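Atside Bench Guide
Section 4: Setting up a pick-and-place chore

Applies to table-mounted arms with a two-finger gripper. Revised Jun 14, 2022.

4.1 What to expect

People ask whether the arm can tidy a desk yet. It can do part of the job. Small, firm objects lying flat with space on every side are within reach of the current software. Soft objects, stacked objects and anything pushed up against a wall or column are not reliable. Plan the chore with that in mind and keep a person nearby for the rest.

4.2 Preparing the table

1. Clear the work surface and wipe off dust.
2. Lay the brown board and check that it does not slide when pushed.
3. Mark the grid with thin tape. Press the tape down at the crossings, where it lifts first.
4. Place the objects inside the grid. Markers are a good first choice. Lay them on their sides, caps on.
5. Leave at least two finger widths between objects.

Note: Objects standing on end are harder than they look. A small push from a fingertip will knock one over, and the arm will then reach for a spot where there is nothing. Start with everything lying down and add upright objects later.
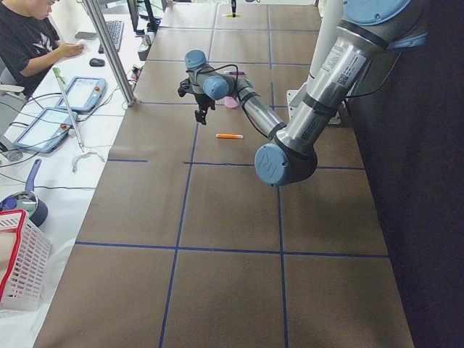 4.3 Teaching the first pick

1. Set the speed limit on the pendant to its lowest setting.
2. Move the arm by pendant until the gripper is over the object with the fingertips pointing down.
3. Turn the wrist so the fingers will close across the narrow side of the object.
4. Lower the gripper in small steps. Stop before the fingertips touch the board.
5. Close the gripper, raise the arm and save the point.
6. Repeat for the drop position.

If the object turns as it is lifted, the grip is off center. Go back to step 2. Do not raise the grip force to make up for it.

CAUTION: Keep hands out of the grid while the arm is powered. The elbow swings wider than the gripper does. Know where the red stop button is before you press start.

CAUTION: Check the cable along the forearm through the full range of the move. It must not pull tight at the wrist.

4.4 Running the chore

Run the routine 31 times at low speed before you change anything. Write down each miss and what kind it was (no grip, dropped, wrong place). Ilham Belkadi keeps the log sheet for the Eltham bench, and new benches should copy its layout.

4.5 Limits

The same routine will not carry over to a kitchen or a packing line without new teaching. A person can clear a few markers in seconds and will also notice the one that rolled under the keyboard. The arm will not. For shop-floor work with one part in one place, it is a fair helper today. For general housework, treat it as a trial.

Send corrections to this section to Essam Fawzy. Gripper changes are covered in Section 5.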